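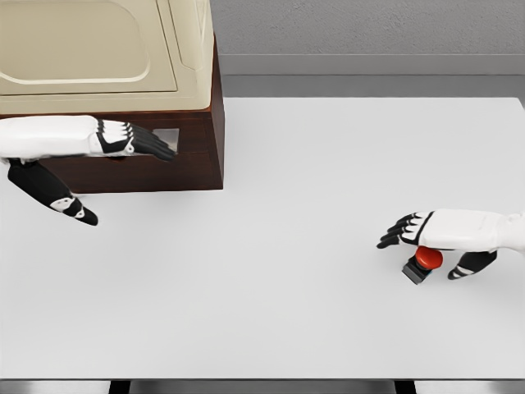
A red button on a white table

My rent went up in January, my car insurance went up the month after, and somewhere in between the radio told me that inflation was cooling. I was in the grocery store parking lot at the time, with a receipt on the passenger seat that did not look cool at all. So I went home and did what I'd been threatening to do for ages, and started keeping my own price index.

If you've been reading this blog for a while you know I am not an economist. I took one class, it met at 8 in the morning, and I remember a graph with an X in it. But I like lists, and I've had a shoebox of receipts since we moved to Hollham, so the raw material was sitting right there on the closet shelf.

The idea is simple. The official people have a basket of things that a typical household buys, they price it every month, and the change is your headline number. My problem with the typical household is that I've never met it. Mine doesn't fly anywhere, doesn't own a boat, and drinks a frankly embarrassing amount of coffee. So I made my own basket: 20 items, all things I buy over and over, same size and same brand wherever I can manage it. I set the starting month to 100 and everything since gets measured against that.

Picking the items took a whole Thursday evening (I know how to live). Eggs, milk, bread, rice, the good olive oil, the coffee, cat litter, laundry soap, a haircut, a bus pass, a tank of gas. I argued with myself over whether restaurant meals belonged in there and ended up with the lunch special at the Bernent Diner, which has been the same soup and half sandwich for as long as I've lived here. It's a wonderful item for an index because it never changes. Well, the soup never changes.

Then comes weighting, and this is where I nearly gave up! If you just average the price changes, a jump in the price of cinnamon counts as much as a jump in gas, and I buy cinnamon maybe twice a year. You have to give each thing a share based on how much of your money goes there. I went through six months of receipts with a highlighter and added up what I'd spent on each item, and let me tell you, there is no better way to find out what kind of person you are. I'm a cheese person. I had no idea it was this serious.

Rent I kept out of the main index and put on its own line. I went back and forth on that one. It's by far my biggest bill, but it moves once a year in one big lurch, and if I put it in with everything else the chart is flat, then a cliff, then flat again. With it on a separate line I can watch the everyday stuff wiggle. When I want the full misery I look at both.

So what did I learn? First, the thing I was most annoyed about wasn't the thing that had gone up the most. I've been grumbling about eggs to anyone who'll stand still, and eggs went up and then came most of the way back down, and I never said a nice word about them on the way down. Meanwhile the cat litter has been creeping up a little bit every single month and I'd never noticed, I guess because I only buy it when I'm already carrying three other heavy things and want to go home.

Second, the word "cooling" finally makes sense to me, and it makes me a bit grumpier than before. Inflation slowing down means prices are still climbing, only at a gentler pace. I knew that, sort of, the way you know things from a class at 8 in the morning. But seeing my own line still pointing up, just less steeply, did it for me. The old prices aren't coming back. My pay would have to catch up instead, and I have started a separate tab for that which I'm not ready to talk about.

Third, packages. Oh, the packages. The Flindano crackers I've been buying forever are the same price they were when I started, and I was all set to give them a gold star until I checked the weight on the box. Less cracker! Same box, same picture on the front, less cracker. So now I track everything by the ounce where I can, and I had to go back and redo a whole section of the spreadsheet, which used up a rainy afternoon and most of my goodwill. The laundry soap did it too. I'm on to all of you.

I also compared stores for a bit. I usually shop at Poduval Market, which is walking distance, and every so often I drive out to the big place by the highway. I'd always assumed the big place was saving me a fortune. For my basket it came out cheaper on the dry goods and the litter, more expensive on vegetables (what?), and once I counted the gas and the stuff I throw in the cart because it's there, I'm not sure I'm ahead at all. I now go out there for litter and rice and try to keep my eyes on the floor.

A couple of people have asked in the comments on my last post whether this is a lot of work. The setup was. Now it takes one evening a month with the receipts and something on TV. The worst part is remembering to ask for a paper receipt, and gas, where I keep driving off without one and then have to go dig it out of my bank statement.

If you want to try it, start smaller than I did. Pick 10 things, or even fewer, and write down the size of the package along with the price. Please write down the size. And choose stuff you'd buy no matter what, so you're not stuck with a gap every time you don't feel like having yogurt. I have two of those gaps already and they're both yogurt.

I don't know yet what I'll do with all this. I did switch coffee for 2 weeks as an experiment, and the index dropped very nicely, and I was a miserable person to live with, so that one's been reversed. The car insurance is next. I have the renewal letter on the fridge and I'm planning to call around for quotes, and I'll put up a post with how that goes, plus the spreadsheet, once I've taken out the tab about my pay.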